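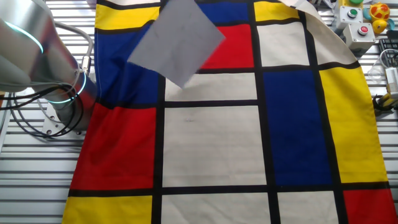 Tero Starter Cell, long-term review
Shobha Sundaram, March 29, 2024

The Tero is sold by Barbu as a bench cell for small labs: one arm, a gripper, a slatted metal table and a software license. We bought ours for cloth handling at the Flelturdale site and have now logged 2,233 pick attempts on it.

Table. The slats are the best part of the package. The arm's mounting plate bolts straight to them, and moving it to a new position takes 9 minutes with one wrench. Thin fabric sags slightly into the gaps, so we work over a large printed cloth in a Mondrian pattern. A plain gray piece shows up well on it. The vision module segments gray on blue and gray on white equally well – black lines between the blocks gave it trouble until firmware 2.

Arm. Repeatability is good enough for fabric. The teal light rings are easy to read from across the room. Cable routing is poor: the bundle hangs from the upper segment in loops, and Barbu supplies no clips. Budget for your own.

Gripper. Single-layer pickup succeeded in 90 percent of attempts with felt, 51 percent with thin cotton. Hrefna Hallgrímsson repeated the cotton test at Vavstead with softer pads and got the same figure.

Software. Stable, slow to start. Logs export as plain text. The fold planner assumes a flat base layer, and a turned-up corner on the cloth underneath will throw off its height estimate.

Recommended for felt and heavier fabrics. For thin cotton, wait for the revised fingers due in September.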